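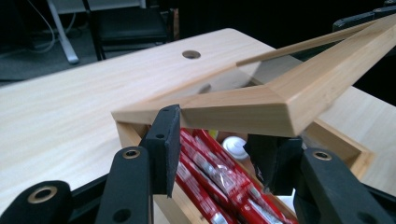
Oficina comunitária Tandcombe abre inscrições para cursos de marcenaria

7 de janeiro de 2026 — Já estão abertas as inscrições para a nova temporada de cursos da Tandcombe, e o programa está maior do que nunca! São 85 vagas para iniciantes e para quem já se arrisca com o formão, em turmas à noite e aos fins de semana.

A grande novidade é o módulo de encaixes tradicionais, conduzido por Larysa Bilyk, com 360 horas de bancada distribuídas até maio. Rigoberto Agudelo volta com as aulas de afiação, que no ano passado tiveram lista de espera.

"Ver alguém levar para casa o primeiro banquinho que fez com as próprias mãos é uma alegria enorme — e queremos repetir isso muitas vezes", diz Solveig Fagerlund, coordenadora da oficina.

As inscrições são feitas na recepção da Tandcombe. Ferramentas e madeira estão incluídas.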